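Tiziana Messina, la patience des vêtements qui durent

Quand on pousse la porte de l'atelier de Tiziana Messina, au fond d'une cour pavée où sèchent deux vélos, on vous propose d'abord un café, puis une chaise, puis un deuxième café. Il faut accepter les deux, car la maîtresse des lieux parle mieux une fois les tasses vides. Voilà 16 ans qu'elle reprise, rallonge, double et recoud les vêtements des autres, et elle en parle encore comme d'une chose qui lui serait arrivée par hasard, un mois d'avril où il pleuvait beaucoup.

« J'étais comptable, vous savez, chez un grossiste en carrelage. Je ne détestais pas ça du tout ! Mais le soir, je défaisais les ourlets de mes sœurs pour les refaire mieux, et elles ont fini par m'apporter les pantalons de leurs maris. »

Elle a appris auprès de Manouchehr Shokri, tailleur à la retraite, qui la recevait dans sa cuisine et lui faisait recommencer la même boutonnière jusqu'à l'heure du dîner. « Il ne disait jamais que c'était mauvais. Il posait le tissu devant moi, il tournait la lampe, et je voyais toute seule. » Elle garde de lui une paire de ciseaux Fellis, réaffûtée tant de fois que les lames ont perdu un bon centimètre, et l'habitude de laisser reposer un vêtement à plat avant d'y toucher - une nuit entière, quand le client n'est pas trop pressé.

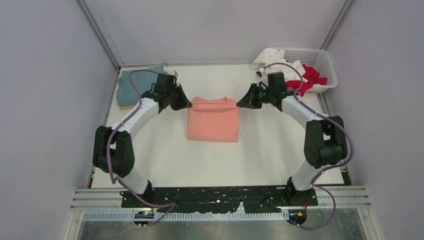

Le vêtement rose saumon, sur le plateau blanc.

La maille, justement, lui a longtemps fait peur. Un tissu se raisonne, dit-elle, alors qu'une maille file dès qu'on a le dos tourné. C'est Touran Safavi, rencontrée sur un marché où l'une vendait des boutons et l'autre de la laine, qui lui a montré comment rattraper un coude usé sans que le fil tire de travers. Les deux femmes partagent aujourd'hui le loyer, le poêle et une surjeteuse Durán qui fait, paraît-il, un bruit de tracteur au-delà d'une certaine vitesse.

Le grand cahier à couverture verte, commencé le jour de l'ouverture, en est à la réparation numéro 1 177. On y trouve un manteau de communion, des housses de contrebasse, une robe de mariée de plus de 46 ans reprise pour une petite-fille nettement plus grande que la première mariée. « Celle-là, j'ai mal dormi pendant toute une semaine. La soie ne pardonne pas, et la grand-mère venait voir ! »
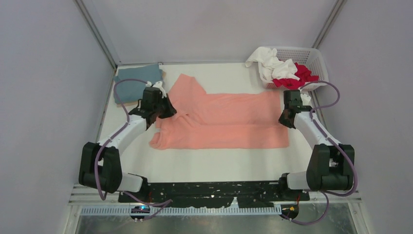 Par quoi faut-il commencer quand on n'a jamais reprisé un pull ?
Par un petit trou, sur un vêtement auquel on ne tient pas trop, avec un fil un peu plus fin que celui d'origine et une bonne lumière du jour. On travaille sur l'envers, sans serrer, en prenant large autour du trou, là où la maille est encore solide.

Des gens plus jeunes viennent maintenant le lui demander, et elle s'en réjouit, même si certains repartent vite. Elle réfléchit à ouvrir l'atelier un soir par mois, avec Touran, autour d'une soupe. Les prix ne bougeront pas cette année, elle y tient. Pour le reste, il faudra d'abord trouver des chaises.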